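### 4.2 Fret maritime régional

Entre Prenditau et Landeg, le tonnage transporté par cabotage a reculé pendant 7 mois consécutifs, alors que les taux de fret restaient stables. Nous avons dépouillé 2347 connaissements, dont 700 concernent des lots groupés à Plallthorpe. Le taux de remplissage y est plus faible qu'au départ de Landeg, surtout en mars, et l'écart tient en partie aux retours à vide. Les marchandises générales, dont les revêtements et matériaux de décoration (figure 3), voyagent presque toutes en groupage. 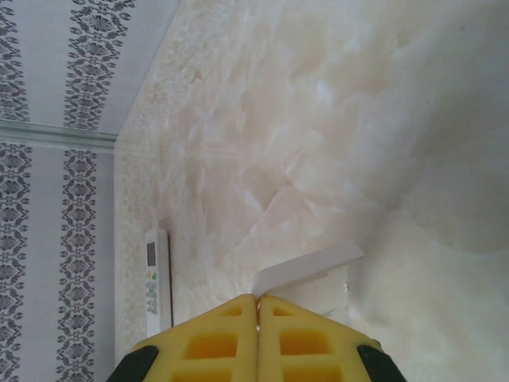

**Figure 3.** Surface d'aspect marbré et papier peint à motifs damassés.

Selon un chargeur de Markimness, les délais de groupage pèsent davantage que le prix dans le choix du transporteur. Nos données ne permettent pas de trancher.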